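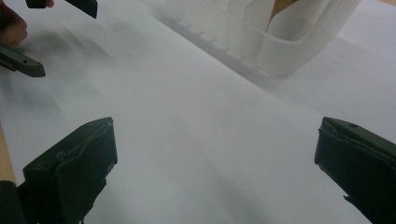 ## Table covering, paper trial – August 2021

Notes for the Skundcombe bench book. Covers the sheet we laid over the table, how it sits, and what to change for the next one.

The old felt cover is finished. It held grit along the seam and left gray fluff on anything with glue on it, so it has gone in the rag bin. Until we settle on a replacement we are using white paper straight off the roll from the Grivport store. Job number for the covering work is 2638, same as the shelf repairs, so book time to that.

### Laying the sheet

- Wiped the table down with a damp cloth first, then a dry one. Two old spots of varnish near the end came off with the plastic scraper.
- Cut length off the roll: 109 inches. That was too generous and I trimmed it on the table, which is a bad way to do it. Cut on the floor next time.
- Rolled the sheet backward on itself for a few minutes to take the curl out. Helped a lot at the ends, less in the middle.
- Smoothed from the center outward with the side of the hand. Don't drag. Dragging makes a ridge ahead of your hand and then it sets into a crease.

The paper doesn't reach the table edge everywhere. A narrow strip of the light tan wood shows along one side. I left it like that, and it is a useful thing to square against when something has to be lined up with the table.

### Flatness

Mostly flat, with faint creases and a gentle wave in places. You see them more than you feel them. The creases show up as soft gray changes in the white, and under the room lights the whole sheet looks slightly blue. I checked it against a fresh sheet of printer paper by the door and the two looked the same, so I put the blue down to the lights.

Shadows are the bigger nuisance. Anyone reaching over the paper throws a wide blurry gray patch on it, and a faint pencil line inside that patch is hard to follow. Moving the lamp to the other end only moves the problem. Two lamps might do it. We had two in February for the Amadi panels and I don't remember complaining about shadows then, but I also wrote nothing down.

### Tape

Tried three ways of holding the sheet:

1. Masking tape at the corners only. Fine for a day, then the long sides start to lift.
2. Tape underneath, doubled over. Cleaner on top, but it makes a lump and the pencil finds it every time.
3. No tape, weights at the ends. Easiest to reset. The sheet creeps if you lean on it.

Going with no tape for light work and masking tape on the underside of the table for anything with a knife or glue. Fold the paper over the edge for that, so the sheet has to be cut wider than the one described above.

### Marking out

Soft pencil is good. Ballpoint dents the paper and the dent throws off the next line. Marker goes through to the wood – tested on an offcut over scrap, not on the table. Please keep markers off the sheet until there is a second layer under it.

Glue: a bead of white glue left for 30 minutes cockled the paper in a patch wider than the bead. It didn't go through. Pandura job should have a separate board for gluing anyway.

### Cost and stock

The roll has enough left for 13 more lengths if they are cut sensibly. Offcuts go in the flat drawer, not back on the roll. Anything bigger than a tea towel is worth keeping for wrapping.

### To do

- Cut the next length on the floor, and wide enough to fold over both long sides.
- Store the roll standing up. Lying down, it has picked up a flat side, and that probably explains some of the waviness.
- Try a second lamp from the opposite side.
- Ask Grivport if they carry a heavier weight on the same width of roll.
- Find the long steel rule. It was on the hook by the sink and it isn't now.

Change the sheet when it gets marked up enough to confuse a new layout. Write the changeover in here, with the length cut.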